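Filed under: Workshop, Gear, Finishing

I've had the Hakholm arm kit on the bench for a bit over a month now, and enough people have emailed that I may as well put it all in one place.

The short version is that Hakholm sells a small arm with a polishing package, aimed at one-person shops that do tabletops and bar tops. You get the arm, the mounting plate, the cables, a licence for the software (called Anitton) and 72 pages of manual. Pads and compound are extra. I bought mine through Merville, who do the shipping and the first setup call. I paid full price and have no deal with either of them.

I do a lot of epoxy-coated slabs. The pour is the fun part. The finishing is hours of leaning over a board with a polisher, and my shoulder has had enough of it. I looked at the Morelli kit first, but it needs its own cabinet and I don't have the floor space.

Setup took an afternoon. The plate has a grid of holes, so it bolted down to my slatted aluminum table with no drilling. The power brick is bulky and the cables are a bit short for my layout, so I ended up with a power strip sitting on the table beside the base. I'd rather have it underneath and will get to that eventually.

Teaching it a path is simple enough. You move the arm by hand to the corners of the area, save each one, and Anitton fills in the passes. It will hold up to 983 points in a single program, and I haven't come close to that. 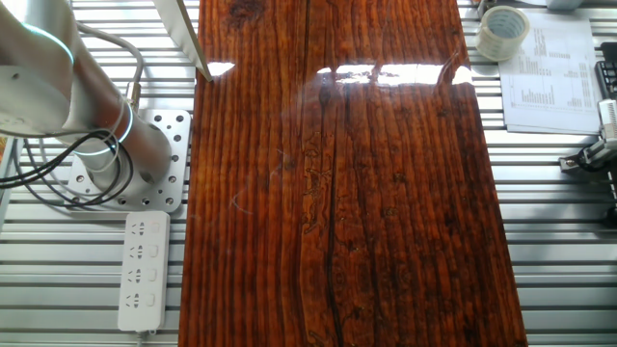 Dark, glossy boards are the hard test for any of this. On a pale maple top you can get away with a lot. On a reddish-brown slab with a full gloss coat, every light scratch and bit of haze shows as soon as the overhead lights hit it, and I still check the whole surface by eye after each grit. The arm has no idea what a good finish looks like. It keeps an even speed and an even overlap, and it does that better than I do by the second hour.

Where it falls down is reach. On a long board I have to stop, slide the work along and line it up again, and the lining up is fussy. The software gives you an offset screen for this, but the numbers are tiny and the manual spends half a page on it. I mark my positions with tape now. Edges are still hand work too.

Noise is fine. The arm itself is quiet and you mostly hear the polisher.

Support has been mixed. Merville answered my first question in 10 minutes. Hakholm took most of a week to tell me a cable connector needed to be reseated, which I had already tried.

The add-on force sensor is another $600 and I held off. For flat boards I don't think you need it. If you do live edges or anything with a curve, budget for it from the start.

I'm keeping the kit. Next job for it is a pair of bar tops in August, and I'll post the pad and compound combinations once I've settled on them.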